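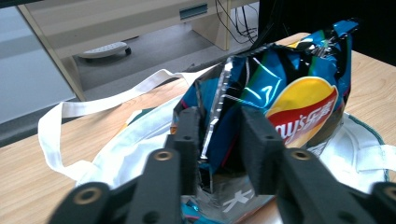
Wohnzimmertour selber buchen, Kurzfassung, weil jetzt schon wieder drei Leute per Mail gefragt haben. Wir (Trilivgate, Folk mit zu vielen Strophen) haben letztes Jahr 11 Abende in fremden Wohnungen gespielt, ohne Agentur, ohne Anlage. Geht. Braucht Vorlauf und eine Person, die Mails gern beantwortet. Verpflegung für unterwegs ist bei uns so was wie die zerknautschte Tüte Lay's da auf dem weißen Stoffbeutel, mehr Catering solltet ihr auch nicht einplanen. Wenn Gastgeber kochen: freuen, essen, abwaschen.

Stand 2025-03-04, Preise und so bitte selber prüfen.

## 1. Erst die Route, dann die Leute

Karte auf, Städte markieren, in denen ihr wen kennt. Oder wen, der wen kennt. Nicht mehr als drei Stunden Fahrt zwischen zwei Abenden, sonst kommt ihr an und seid tot. Einmal gemacht, Fengying ist beim zweiten Lied fast vom Hocker gekippt.

Dann erst Rundmail. Wer gleich "wir spielen überall!!" schreibt, kriegt Zusagen aus Ecken, die nicht zusammenpassen, und muss hinterher absagen. Blöd für alle.

## 2. Die Mail an die Gastgeber

Kurz halten. Reinschreiben:

- wer ihr seid, ein Link, **ein** Lied (keine ganze Playlist, hört keiner)
- zwei Wunschtermine
- wie viele Leute ihr seid und ob ihr Schlafplätze braucht
- wie laut es wird. Ehrlich sein.
- Hut oder fester Betrag
- Telefonnummer

Wenn nach einer Woche nichts kommt, einmal nachfragen. Einmal. Danach Ruhe.

## 3. Raum klären

Per Telefon, nicht per Mail. Fragen: wie viele Leute passen rein, welches Stockwerk, wer wohnt drunter, gibt es Haustiere (Bianka Oláh, unsere Geigerin, reagiert auf Katzen, wir haben das zweimal vergessen). Gibt es ein Klavier und ist das gestimmt. "Ja, so halb" heisst nein.

Nachbarn: Zettel ins Treppenhaus, mit Uhrzeit und Ende. Einladen hilft auch. Um 22 Uhr ist Schluss, egal wie schön es grad ist.

## 4. Ablauf am Abend

Funktioniert bei uns so:

1. Zwei Stunden vorher da sein, Möbel rücken. Vorher Handyfoto machen, damit das Sofa nachher wieder richtig steht.
2. Einmal ein Lied durchspielen, jemand stellt sich hinten an die Wand und hört zu.
3. Fenster auf bis fünf Minuten vor Beginn.
4. Erster Teil, Pause, zweiter Teil. Die Pause nicht weglassen, da geht der Hut rum und da werden die Platten verkauft.
5. Zugabe nur eine. Danach reden, nicht weiterspielen.

Licht: Deckenlampe aus, zwei Stehlampen an. Kerzen nur wenn die Gastgeber selber welche hinstellen.

## 5. Geld

Hut. Im Schnitt sind bei uns etwa 65 Euro nach Abzug vom Sprit übrig geblieben, pro Abend, für alle zusammen. Reich wird man also nich. Dazu Plattenverkauf, der war besser als im Club. Die Leute sitzen einen Meter weg und wollen was mitnehmen.

Von der Predado-EP haben wir 1.000 Stück pressen lassen. War zu viel. Die Kartons stehen jetzt bei Tianyou Yu im Flur und er fragt regelmäßig. Macht weniger und presst nach.

Wechselgeld! Fünfer und Münzen, in eine Dose mit Deckel. Am ersten Abend mussten wir beim Gastgeber aus dem Sparschwein wechseln, peinlich.

GEMA vorher klären, auch wenn es "nur privat" ist. Sobald öffentlich eingeladen wird, ist es das eventuell nicht mehr. Dort anrufen, nicht im Forum fragen.

## 6. Was ins Auto muss

- Instrumente, Ersatzsaiten, **zweites** Stimmgerät
- Klapphocker
- Schlafsäcke, Ohrstöpsel (Tianyou Su schnarcht, das weiß er)
- Gaffa
- Dose mit Wechselgeld
- Gästeliste auf Papier, falls Akku leer
- kleines Mitbringsel für die Gastgeber, bei uns immer eine Platte mit Widmung

Was nicht mit muss: Verstärker. Ehrlich, lasst den daheim. Ibsa Wako wollte seinen kleinen unbedingt dabei haben, der stand jeden Abend im Kofferraum.

## 7. Danach

Am nächsten Tag Danke schreiben, am besten schon aus dem Auto (Beifahrer!). Adressen aus der Liste eintragen, aber nur von denen, die das Häkchen gemacht haben. Und gleich fragen ob sie jemanden in der nächsten Stadt kennen. So kamen wir an den Abend bei der Familie Alexiou, der schönste der ganzen Tour, mit Hund auf dem Setlistzettel.

Nächste Runde startet bei uns Ende März, Lieder vom neuen Album "Ilov" sind dabei. Zwei Termine im Süden noch offen. Wer ein Wohnzimmer hat: Mail reicht, Quadratmeter dazuschreiben.

Vorlage für den Treppenhauszettel lade ich noch hoch, muss jetzt zur Probe.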